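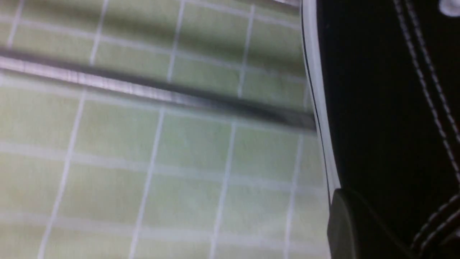
Vol. 7, No. 2

4.2 Changes in the finishing task

Figure 2. Wrist view during handling: black stitched item at right, metallic rod on the gridded green surface.

At the Zinholm site, operators formerly placed each item by hand. After the cell was installed, they moved to checking stitch lines and clearing stops. Over 121 shifts, Olivares logged who intervened and for what reason. Most stops concerned dark material close to the wrist camera, where edges were hard to separate. Operators reported less lifting but more waiting, and asked for a say in the cell's pace.

We use cookies to improve this site. Accept | Settings

Comments

T. Tapia: Were the waiting periods paid at the old piece rate?

Utitz: Same complaint about pace at our plant.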